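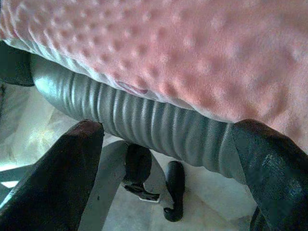 How do I wash a pink dotted minky blanket without wrecking it?

Asked June 15, 2026 in Laundry & Fabric Care

Hi all! I have a pink minky blanket, the kind with the little raised dots all over, and it's been dragged through the house, the car and at least one sandbox. I bought it from Skurkley back in May and the care tag is already too faded to read. It's still soft but the dots along one end are starting to feel kind of flat and crunchy (I think I ran the dryer too hot last time, oops). Can I get the fluff back? And do you guys use fabric softener on this stuff or not? My last one was fleece and I just threw it in with the towels, so I'm a little lost here.

2 comments
- is it one layer or two? mine has satin on the back and that changes things
- Just one layer, no backing!

3 answers

Answer 1 (accepted, 16 votes)
Cold water, gentle cycle, a small squirt of liquid detergent, and keep it away from towels. Towels shed like crazy and minky grabs every bit of lint. Skip the softener. It coats the fibers and after a few washes you get that greasy flat feeling. I use half a cup of white vinegar in the rinse instead and I can't smell it once the blanket is dry.

For the crunchy part, if the fibers really melted a bit from the heat they won't come all the way back, sorry. But try this first: wash it, let it get almost dry on a rack, then brush that end with a soft baby brush, going one way and then the other. Mine took about 5 rounds before the dots popped up again. After that, air dry or use the no-heat setting only.

Answer 2 (3 votes)
I just wash mine with everything else and it's fine. Maybe turn it inside out? Oh wait, it's a blanket lol. Fold it in half with the dots inside then.

Answer 3 (1 vote)
Agree on no heat. Also shake it out really well outside before it goes in the washer, sand in the drum is no joke. I hang mine over two rails of the drying rack so it doesn't get a crease down the middle.

Viewed 534 times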